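Kaltdale Hall of Residence
Room and Common Area Safety Check, Autumn Term
Covers: Musovska Wing, ground floor to third, plus the Isah Lounge
Checked by: Prasert Khamphan, residence life
Follow-up: Remo Fiore, estates, Dultgate campus

Marks used: OK, Fix (ours to sort), Yours (resident to sort before the October revisit), Urgent.

1. Corridors and stairs

1.1 Fire doors close fully under their own weight. Fix. Second floor, north end, stops a hand's width short and then seems to think about it. Remo has the closer on order.

1.2 Fire doors not propped open. Yours. Found this term holding doors: a rugby boot, a doorstop shaped like a hedgehog, and volume two of a textbook on contract law. The book is at the front desk and its owner may collect it without giving a name.

1.3 Corridors clear to full width. Yours. Bicycles go in the bike store. A bicycle hung from a coat hook is still in the corridor, only higher.

1.4 Emergency lighting, monthly test. OK on all floors.

1.5 Handrails firm. OK. The one by the laundry stairs, reported loose in three separate and increasingly bitter emails, has been refixed.

2. Kitchens

2.1 Fire blanket in its case and within reach. Fix, first floor. The case is there. The blanket was last seen at an outdoor film night and a replacement has been fitted at the hall's expense, this once.

2.2 Extinguishers in date, pins in place. OK.

2.3 Hob and oven clean enough not to be fuel. Yours, third floor. I have written "no" on the sheet, and have nothing to add to it.

2.4 Toasters emptied of crumbs. Yours, all floors. Most of last year's callouts in this wing were toast. The fire crew are very polite about it, which makes it worse.

2.5 Fridge seals. Fix, ground floor. Please don't tape it shut. The tape has now outlasted the seal.

3. Study bedrooms

3.1 Smoke detector uncovered. Urgent wherever it fails. Seven rooms failed. Socks, shower caps and a knitted hat were removed on the spot. Covering a detector is a disciplinary matter under the residence agreement, which everyone signed and which Prasert has evidently read alone.

3.2 Extension leads: one per socket, none plugged into another. Yours. The longest chain ran from the desk, round the bed and out to a lamp on the windowsill that could have been plugged in right beside it.

3.3 Bedding and soft furnishings kept off heaters. OK in most rooms. Blankets from home are welcome, on the bed.
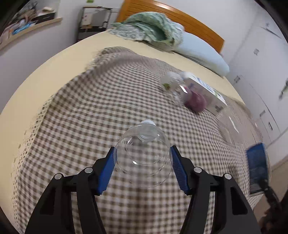 Clear plastic cup, upside down, over a gingham blanket.

3.4 Candles, incense, anything with a flame. Yours. "Decorative only" is not accepted for a candle with a black wick.

3.5 Window restrictors fitted and not tampered with. Fix, two rooms on the third floor. Remo will bring new screws and, I'm told, some remarks.

3.6 Posters not across the door or the fire notice. Yours. I don't mind who you are voting for in the student union election. I mind that his face is over the assembly point map.

4. Isah Lounge

4.1 Capacity notice displayed. OK. The limit is 100. It was 100 last year too, when 200 people came to watch the quiz final and the windows ran with condensation till morning.

4.2 Both exits unlocked during events. OK. The garden door sticks. Push low down, near the kick plate.

4.3 Portable heaters tested and labelled. Fix. One is rated at 2000 watts and trips the circuit whenever the urn is on. Until Remo has looked at it, societies may have warmth or tea.

4.4 Sofas carry fire safety labels. Yours, for the green one. It has no label and arrived overnight. If it belongs to your society, please come and claim it, ideally with several strong friends.

4.5 Projector cable taped down. OK. The film club did it properly and I would like that noted.

5. Comments

Overall better than spring. The ground floor passed nearly everything, and has already asked whether there is a prize. There isn't.

"Yours" items are rechecked in October, between 10 am and noon. We knock, wait, knock again and come in. Being asleep is fine; you needn't get up or explain the room.

Disputes about a mark go to Prasert at the front desk. Anything that drips, sparks or smells of burning goes to the duty phone straight away, at whatever hour, and please don't put it in the suggestion box, as one resident did with a leak.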